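Harnley 系列白色工作台
产品与设备目录 > 室内家具 > 工作台
页面更新日期:2018-03-02

产品概述

Harnley 系列工作台由 Trostwood 家具部设计并供应,适用于学校实验室、培训教室、资料整理室及一般办公场所。本系列统一采用白色台面,表面不设花纹,四周不设挡边,使用单位可按需单张布置,亦可多张拼接成排。

本系列自推出以来,主要面向需要长期保持整洁、需要经常调整室内布局的单位。台面与支架分开供货,分开计价。台面因使用年限较长而需要更换时,原有支架可继续使用,不必整张报废。

型号与规格

Harnley 127:单人台,支架两侧开放,适合靠墙或居中摆放。
Harnley 325:长台,适合多人共用或沿墙连续布置,中部设加固横梁。

两种型号台面高度一致,可混合拼接。拼接时使用随货提供的 Rulis 连接件,自台面下方固定,台面上不露螺钉。每张工作台随货附连接件 8 枚,另购可按包订货。

台面

台面为白色哑光处理,在顶部照明下不产生明显的镜面反光,适合阅读、书写及细小物件的分拣。边缘经圆角处理,转角处不做尖角。台面如需开孔走线,应在订货时注明孔位与孔径,由工厂统一加工;到货后自行开孔的,不在质量保证范围之内。

除白色外,本系列不提供其他台面颜色。使用单位如需深色台面,请查阅 Cattaneo 系列页面。

支架

支架为可拆装结构,出厂时平装入箱。四脚均配调平脚垫,地面略有不平时可逐一旋转调整。支架下方留有通长空间,可放置活动柜,但活动柜不得与支架固定连接。

订货时可选装以下附件:
台下走线槽
台侧挂钩
活动柜(带锁或不带锁)
Rulis 加长连接件,用于转角拼接

安装要求

安装前应确认地面已完成清洁,靠墙布置的位置应避开电源插座及检修口。工作台搬入后,先将支架组装到位,再放置台面,最后调平。Harnley 325 的台面须由两人抬放,严禁以一端着地拖行。

多张工作台成排布置时,应自墙角一侧开始逐张连接,每连接一张即检查台面接缝是否平齐,全部就位后再统一紧固。未经紧固的工作台不得放置重物。

用户委托安装的,请在订单中注明楼层、电梯尺寸及可进场时段。安装完成后,双方应在验收单上逐项签字,验收单一式两份。

日常清洁与维护

日常清洁使用微湿软布擦拭,随后以干布擦净。遇有墨水、胶痕等污渍,可使用中性清洁剂局部处理。不得使用钢丝球、砂纸或含磨料的清洁膏,亦不得将强酸、强碱类液体直接倾倒于台面。

热容器应放置于隔热垫上。切割作业应使用切割垫。白色台面对划痕与积尘的显现较为明显,建议使用单位将台面擦拭列入每日收工事项,并在每学期或每半年检查一次连接件及脚垫的紧固情况。

供货与质量保证

现货型号自订单确认之日起 9 个工作日内发出,开孔加工及附件定制的订单另行约定交期。四月份为年度盘库时间,其间订单照常受理,发货顺序以确认先后为准。

台面与支架的质量保证期分别计算,以验收单所载日期为起始。保证期内出现台面鼓起、封边脱落或支架焊点开裂的,由 Trostwood 家具部负责更换。因超载、浸泡、擅自开孔或使用不当清洁用品造成的损坏,按维修价目收取费用。

申请报修时,请提供型号、台面下方标签上的批次编号以及损坏部位的说明。需要退换的台面应以原包装或同等包装保护四角后寄回。

配色与室内布置 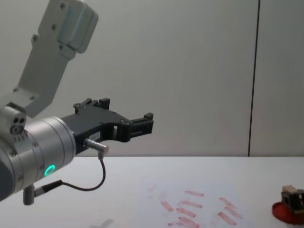
Harnley 系列在选定台面颜色时,以中性色墙面的房间为主要适用环境,使用单位在装修阶段即可将墙面与家具一并考虑。墙面宜选用无图案的浅色涂饰,避免高饱和度色彩映入台面。白色台面与素净的浅灰色墙面相配,两者明度接近而仍可分辨,台面以上的背景保持单纯,深色物件置于其前轮廓清楚。如房间已有暖色墙面,建议先向 Trostwood 家具部索取台面色样,在现场照明条件下比对后再行订货。色样免费提供,比对完毕无须寄回。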